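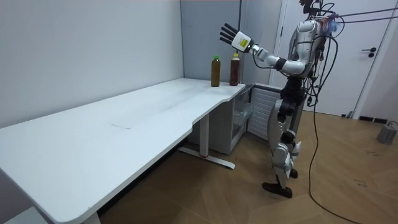 Section 3: Setting up your Triltiren adjustable bed

Welcome to the fun part! Once the base is together, you're a few minutes away from your first proper lie-down.

1. Place the Casado base on a level floor and lock all the casters.
2. Plug the control box straight into a wall outlet. Don't use an extension cord.
3. Press and hold HEAD UP and FOOT UP together for 3 seconds. The hand control light turns green (lovely sight!).
4. Raise the head section to 60 degrees, then bring it back down flat.

CAUTION: Keep hands, pets and bedding clear of the frame while it moves.

NOTE: The motor may hum during its first full lift. It settles in nicely after a few uses.
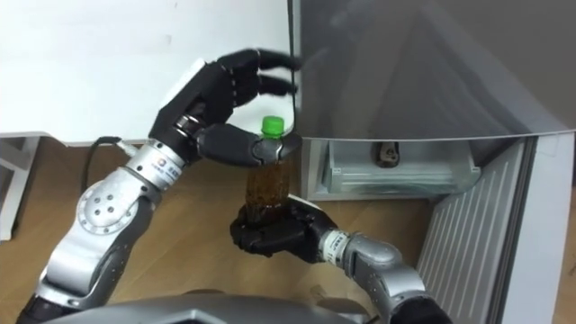 Can I use my own mattress?
Most foam and latex mattresses work beautifully, as long as they bend freely at the head and knees. Innerspring models are too stiff for this base.

5. Fit the Nirkent side rails, pushing each one down until it clicks.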